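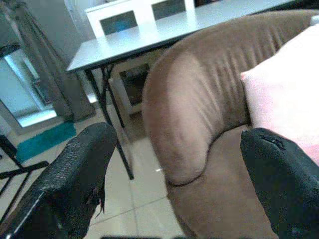

Week 5: Can it do the living room yet?

Handout for the Deltine evening course. Read before the session, bring questions. Slides are not going up untill I fix them.

Short answer from last week: some of it, slowly, on a good day. Longer answer needs us to stop saying "tidying" as if it were one job.

Think of an armchair and a cushion. Easy for us. For the machine:

- where does the cushion stop and the chair start, when both are soft and rounded
- how hard to squeeze. A cushion forgives you, a mug doesn't
- getting between chair and table without catching a leg
- knowing when it's finished. Who decides a cushion is straight?

Last one is the hard one. Come back to it in the essay.

Rigid things vs floppy things

Box: same shape wherever you grab it. Cloth, bags, cables: new shape every time you touch them. The old factory methods (fixed position, fixed part, fixed path) give you almost nothing for these. Whitlock's notes call it the laundry problem but it's the same for bin liners and carrier bags.

Bags are worse than cloth in some ways. Thin, shiny, half see-through, so the camera struggles to find the edge. Hardly any weight, so not much to feel either. And holding one is only the start, opening it is a seperate skill. Try it one-handed at home, then with two fingers of each hand, thick gloves on. Write down where you got stuck.

One gripper has the bag, the other is free. What should the free one do next? Sketch two answers.
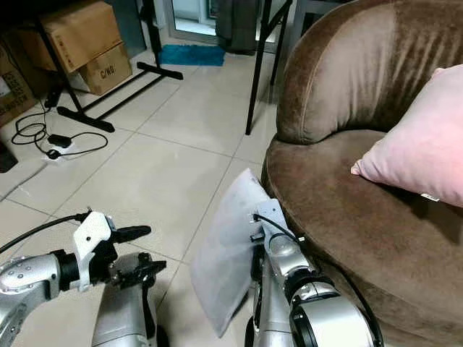

Clive Cropper wrote back after the last handout that his packing line gave up on bags years ago and went over to trays, and he asks why a house shouldn't do the same. Fair point, change the job to suit the machine. Dishwashers did that. But a house has people in it who like their things where they are. We'll argue this one in class, pick a side beforehand.

For next time

Ruggiero chapter, first 15 pages only. Skip the maths.
One chore at home, broken into steps, mark each: see / reach / grip / judge.
Essay title to me by the end of the session, 177 words max for the outline. Najjar and Staniforth, yours are still missing from week 4.

Room 33 again, not the usual one.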